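Small Homes Board > Downsizing and Budgets > Sell the three-bedroom now or rent it out for a year?

wattlebank
15/01/2020
We're leaving a three-bedroom house for a one-bedroom unit in Nimumbridge, 34 square metres plus a balcony. The unit is ours from the end of the month. The question is what to do with the house. Agent says sell. My husband wants to rent it out for a year in case we hate living small. Mortgage on the house is nearly done but the rates, insurance and a roof that needs work are not. Has anyone kept the big place as a fallback and was it worth it?

pdunmore
Sell. We kept ours for 15 months and it was a second job. Two sets of tenants, a hot water system, a fence dispute with the neighbour. After the agent's fees and the repairs we cleared $3160 for the whole period, and that was before tax.

quollandco
Disagree with the above. $3160 is still $3160, and you had somewhere to go back to. We rented ours out, found out we couldn't stand the small place in winter with two teenagers, and moved home. If we'd sold we would have been priced out of our own street.

pdunmore
With two teenagers I'd have moved back as well. OP hasn't mentioned kids.

wattlebank
No kids at home. One dog, small.

G Ingvarsson
Check the tax position before you do anything. How long the house can be treated as your main residence after you leave depends on where you are and what you do with the new place. An hour with an accountant will cost less than getting it wrong. Also ring your insurer. A standard home policy will probably not cover you once there are tenants in.

wattlebank
Thanks Gunnlaugur, hadn't thought about the insurance. Booked in with someone next week.

To answer a couple of private messages: yes we've had a proper look at the unit, and yes the kitchen is small. It's the part I was most worried about. Bench space is tight but the sink is a decent size, and I was prepared to give up the second bowl and don't have to.

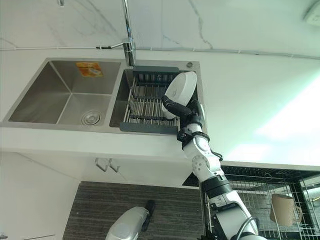

Kitchen sink at the new place

The rest of it is one wall of cupboards and a two-burner cooktop. We eat simply so I think we'll manage. The wardrobe is the bigger problem.

tess_in_the_shed
You'll manage. I'm in less than that. What caught me out was storage, because I put everything I couldn't decide on into a unit at Vosgate and then paid $329 a month to not look at it. I lasted until August, then drove out there and gave nearly all of it away. If you do rent the house out, don't fill the garage with your stuff and call it downsizing.

quollandco
The garage is a perfectly good place for it if you own the garage. Just write it into the lease that it's excluded and put your own lock on it.

pdunmore
And take a lower rent for a house with no garage. It isn't free.

quollandco
Never said it was free. It's cheaper than Vosgate.

fernhill_rob
Has anyone used Urnent to manage a rental? Their fee looks lower than the local agents but I can't work out what's included.

tess_in_the_shed
My sister did. Inspections were extra and so was the lease renewal. It came out close to what the agent up the road charged. Get the full fee schedule in writing and add it up for a year with one change of tenant.

G Ingvarsson
Rob, might be better in its own thread.

To the OP, one more thing on the roof. If it needs doing, get it quoted now whichever way you go. A buyer's inspector will find it and knock more off the price than it costs to fix, and a tenant is entitled to a roof that doesn't leak. Brynjólfsdóttir had a good post on this in the maintenance section, worth searching for.

wattlebank
Found it, thank you. Two roofers coming to quote. First one reckons it's flashing and a few tiles, which would be a relief.

My husband and I sat down last night and went through the figures. Renting looks fine on paper if nothing breaks. If it's empty for a month between tenants we're behind. I'm leaning towards selling, he's still leaning the other way.

pdunmore
Put two empty months in the sums and see if he still leans.

quollandco
Or give it six months instead of a year. A short lease will bring in less but you'll know by then if you can live in the unit.

wattlebank
Six months might be the compromise. I'll ask the agent what demand is like for short leases around here and report back after we've seen the accountant.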